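About Kadska

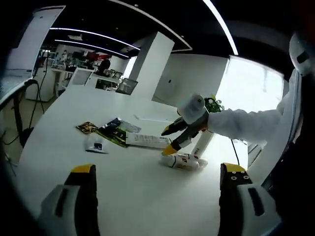
Snack packet and other small items on the white table

Hi, I'm Maximiliano Iturra, and Kadska is my little mezcal and agave spirits shop in Flosdale. I started out with 5 bottles on a shelf and a very patient landlord, and now we're up to 68 labels (my favorite changes every week, so please do ask!).

I taste everything before it goes on the shelf. If I wouldn't pour it for my sister, I don't stock it - even when the bottle is gorgeous. Lately I'm hooked on the Zapata joven, smoky up front with a peppery finish, and the Zesov reposado is a softer place to start if smoke isn't your thing.

We run a tasting every Friday at 7 p.m. It lasts 90 minutes, you sit down, and you can bring a friend who only drinks beer. Must be 21 or over, and please bring your ID.

Come by and say hello, or write to me through the contact page. I answer all the mail myself, usually after closing.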